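Lokenthorpe Evening Classes
Keeping a Kitchen, Session 4: The Washing-Up Corner

Welcome back, everybody, and thank you for being so patient with the heating last time. These notes cover what we got through on Sunday and a bit that we didn't, as I got rather carried away talking about drainers.

We began with the question several of you had brought along, which was whether a sink needs to be empty before you start cooking. My own feeling is yes, if you can possibly manage it. A clear basin gives you a place to rinse, a place to put a hot pan down in a hurry, and somewhere for the peelings to land. If you've only one small sink (and most of us have), do the breakfast things at breakfast time and you'll be glad of it at six o'clock.

Next we talked about pale basins, the white and light grey ones, which I'm very fond of even though they show everything. Tea is the worst offender, then beetroot, then anything with turmeric in it. Wipe round with washing-up liquid and a soft cloth while the marks are fresh, and pay special attention to the rim and the corners, where a grubby line can build up for weeks without your noticing.

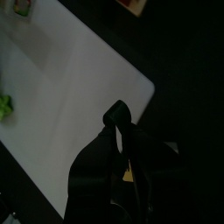 For marks that have had time to settle, make a loose paste of bicarbonate of soda and water, spread it on with your fingers and go and have a cup of tea. Then rub gently in circles and rinse well. Please don't reach for wire wool, however tempting it looks! Fine scratches hold on to dirt, and after that you'll be scrubbing twice as often.

We then had our long and very enjoyable discussion about what is allowed to live beside the sink. I'd keep it to the liquid, one brush and one cloth, and find a drawer or a shelf for the rest. Seed packets, recipe cards, coasters and post all seem to drift towards the water, and paper never forgives a splash. Go over the worktop last thing at night and carry off whatever doesn't belong.

As for vegetables, wash them before the greasy dishes go in, in a colander if you have one. Broccoli and cauliflower like a few minutes head down in a bowl of cold water, followed by a good shake.

For next time, please clear your own washing-up corner and write down everything you moved and where it went. Half a page is plenty. Bring an old tea towel too, as we'll be starting on cloths, how to boil them and when to give up on them.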